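Plurel's new "Circles" feature: worth moving the forum for?

Members of the Costby boards woke up last week to a banner announcing that our host, Plurel, is retiring the old groups system and replacing it with something called Circles. The banner has a cheerful green button marked "Upgrade my groups" and, in much smaller type, a link marked "Remind me later." I have been clicking the small link.

The pitch goes like this. Groups as we know them are a list of members and a board. Circles are supposed to work out who talks to whom and put those people's posts in front of each other. Plurel says this will bring quiet members back. Its help page doesn't say how, and the one chart on it has no numbers along the side.

We do have a few numbers of our own. The Costby boards have 1,402 registered accounts, and 1,020 of those haven't posted since October. Plurel's upgrade screen calls them "members waiting to reconnect." I'd guess a fair share forgot their passwords, and another share signed up to ask one question, got the answer and left happy. A reshuffled front page doesn't do much for either kind.

The part that bothers me more is what happens to private messages. Under the present system a message sits in your inbox until you delete it. Under Circles, messages between people who don't share a circle go to a side folder called Requests, and you have to approve the sender before you can read past the first line. For strangers, fine. But the help page says the sorting is done fresh at the time of the upgrade, so people you've been writing to for years could land in Requests if you happen to post on different boards. I asked support whether existing conversations are exempt. The reply thanked me for my enthusiasm and linked me to the page I was asking about.
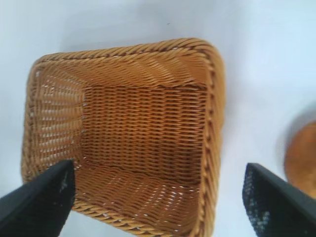 Old threads are the next worry. Plurel promises that every archived thread will be "gathered into your Basket," meaning one saved-items page per circle, and that nothing will be lost on the way. A real basket, say a honey-brown woven one with rounded corners and a twisted braid around the rim, at least lets you look in from the top and see what you've got. The Plurel kind has no search box in the preview, and it sorts by "warmth," a score made up from likes and recent visits. Our pinned guide to fixing broken signatures is six years old and has no likes at all, so I expect to find it at the very bottom, if I find it.

We aren't the first to go through this. The Rashidi board moved over in the early trial, and its public notices make useful reading. They got their threads across, to be fair, and their pages load faster than ours. They also spent 11 days without working moderator tools, and their sub-boards came through in alphabetical order with the announcements board sitting below the off-topic one. The order was put back by hand. Plurel lists that move among its success stories.

The other choice that keeps coming up in the feedback thread is Osside, the plainer forum package that people bring up every time Plurel changes a button. I'm not sold on that either. Osside's import tool handles posts and usernames, but it drops avatars, friend lists and visitor comments, and it costs money after the first 6 months. Several of the posts recommending it come from accounts with no other posts, and I'll leave that there.

So for now the boards are staying as they are. The admin account will not press the green button until there's a straight answer on private messages and until the Basket preview can be searched. Plurel hasn't given a shutoff date for old groups. "Soon" is the word on the banner, and it was also the word on the banner about the mobile app.

In the meantime, please do two things. Save copies of any private messages you'd hate to lose: open the message, choose Print View, and save that page to your own computer. The Export All link in settings gives you a file with the subject lines and none of the text, so don't count on it. And check that the email address on your profile is one you still read. If the switch gets made for us, that's where the notice will go.

Replies belong in the feedback thread on the Site News board. Please read back a page or two before asking whether you can keep your signature. As far as we can tell, you can, but the limit drops to three lines.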